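Sodmont Publishes Bench Rules for Gripper Work on Packaged Goods

Flutonitz, 2020-08-06

Sodmont, the automation trade group based in Flutonitz, has released a set of working rules for small robot grippers that handle packaged goods at a table. The document runs to 12 pages and covers lighting, surfaces, wrapped items and record keeping. It applies to member labs and test shops starting in October.

Until now each member wrote its own rules, and results from one shop were hard to compare with results from another. A gripper that scored well at one site could do poorly at the next with the same item, and neither site had written down how its table was lit or what the item was resting on.

Sodmont sent a draft to members last winter and received 71 written comments. Most dealt with lighting and with the handling of food packages. 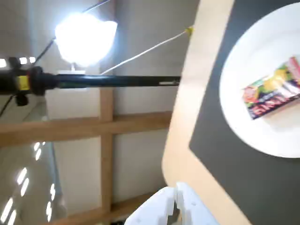

Under the new rules, a shop must record the color and finish of the work surface and keep the same surface for a full series. Plates, trays and other targets have to be listed by type. Lamps, poles and clamps may stand beside the table, but they must stay outside the arm's reach, and cables have to be tied back before the arm is powered.

The group also set a minimum series length. A grasp result may be reported only after 30 attempts on the same item, with failed attempts included in the total. The draft had asked for 50. Smaller members objected that this would take up a full shift for each item, and the number was lowered.

Main points of the rules

1. Wrapped items. Boxes in clear film are treated as their own class and may not be grouped with bare cardboard. Operators note creases, glare and which way up the box lies at the start of the attempt. Printing that is upside down is allowed and should be logged.

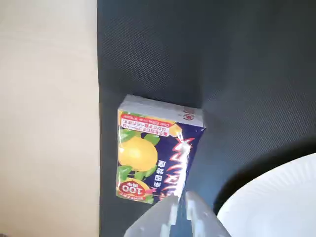
2. Finger wear. Fingertips and pads are checked before each series. A worn or cracked finger is replaced, and the series starts over.

3. Lighting. The position and setting of every lamp near the table are written down. If a bright source fills much of the camera's view, the attempt is flagged and may be left out of vision results. It still counts toward the grasp total.

4. Food. Items used in testing are marked and are not eaten or returned to stock.

Two members, Akero and Erraji, tried the lighting section ahead of publication. Akero asked for a stricter limit on glare, with flagged attempts dropped from both totals. Erraji opposed the change, saying that robots in stores and kitchens will meet bright lamps too. The final text follows Erraji's position.
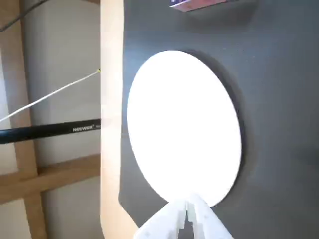 A gripper close to a lit round panel. Lighting is covered in the third section of the rules.

Members can request the full text from the Sodmont office. A checklist for operators is being prepared and will be sent out separately.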